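Keeping the Air Clean at Radasura

A mid-sized contract packager rebuilt its filling suite without shutting down the rest of the plant. The job took one winter and a lot of plastic sheeting.

8/5/25

Radasura fills and seals eye drops, wound rinses and small vials for other companies. Its plant has one filling suite, built when the company had two customers. By last year the suite was running two shifts and the air handlers were older than some of the operators.

"We were passing every count, but we were passing by less each quarter," says Florencia Fuentealba, who manages the plant. "You can watch a trend like that for a long time before you spend any money on it."

The trigger was a new contract. The customer wanted a larger vial, a faster line and a separate gowning area for men and women, which the old layout had no space for. Fuentealba asked for three bids and picked Clorneck, a cleanroom contractor that had worked on the warehouse next door.

Clorneck's plan kept the outer walls and replaced nearly everything inside them. The painted drywall came out. Coated metal panels went in, with coved corners at the floor and flush windows facing the corridor. The old ceiling grid had been sealed and resealed at so many joints that the crew cut it down in sections and bagged each one before it left the room.

Half the suite stayed in production through February. A temporary wall went up down the middle, with its own exhaust fans to hold the construction side at negative pressure. Melquiades Esquivel, the site lead for Clorneck, checked the gauge on that wall at the start and end of each shift.

"If the wall leaks toward production, you stop work," he says. "We stopped twice. Once was a door prop. The other time was a fan belt."

The new suite covers 900 square feet and is split into a gowning room, a staging room and the filling room itself. Pressure steps down from the filling room outward, so air moves toward the corridor when a door opens. Interlocks keep the two gowning doors from being open together. Operators complained about the interlocks for the first couple of weeks, mainly because of the wait when a cart was coming through from the other side.

Power was a longer argument. The old suite had outlets wherever someone had once needed one, and each was a box with a gap behind it. The new drawings put all wiring inside the panels and brought it out through sealed fittings at bench height. Benches were to have no loose cords on the work surface. 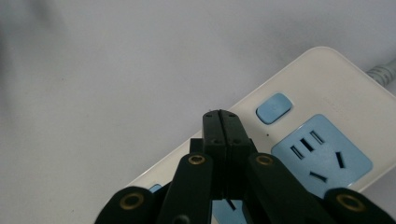
A power strip on a pale tabletop, with closed black gripper fingertips in the foreground.

Qusai Chamoun, who runs maintenance, wanted more outlets than the design allowed. He got most of them. "People bring in a scale, then a label printer, then a second scale," he says. "If there's nowhere to plug in, they'll find a way, and you won't like it."

Furniture was the last big purchase. Radasura bought stainless benches from Gillies with perforated tops for the filling room and solid tops for staging. The perforated tops let the downward air pass through instead of spreading out across the surface. They also let small parts fall through, so the line crew now keeps stoppers and caps in shallow trays.

Certification took 3 days. Tài Lý, an independent tester, measured airflow at every filter, scanned the filter faces for leaks and then took particle counts with the room empty and again with a full crew working. One filter leaked at the gasket and was reseated. The room passed on the second scan.

Lý says the working counts are the ones he would pay attention to. An empty room with new filters nearly always looks good. Crews shed fibers and skin, carts bring in dirt on their wheels, and cardboard gets past the staging room when a shift is behind.

Radasura has since banned cardboard beyond the first door. Incoming parts are moved to wiped plastic totes, a step that adds 20 minutes to the morning setup. Damián Henríquez, the first-shift supervisor, moved the start time for two people to cover it.

Gowning has changed too. The bench that divides the gowning room now has a clean side and a street side, with shoe covers going on as each foot crosses over. New hires practice it in a training room before they enter the suite.

The larger vials started running in spring. Henríquez says the line is steady and the pressure alarm has sounded only during deliveries, when the corridor doors are held open too long. A second roll-up door on the dock is in next year's budget, and Chamoun has already asked for two outlets beside it.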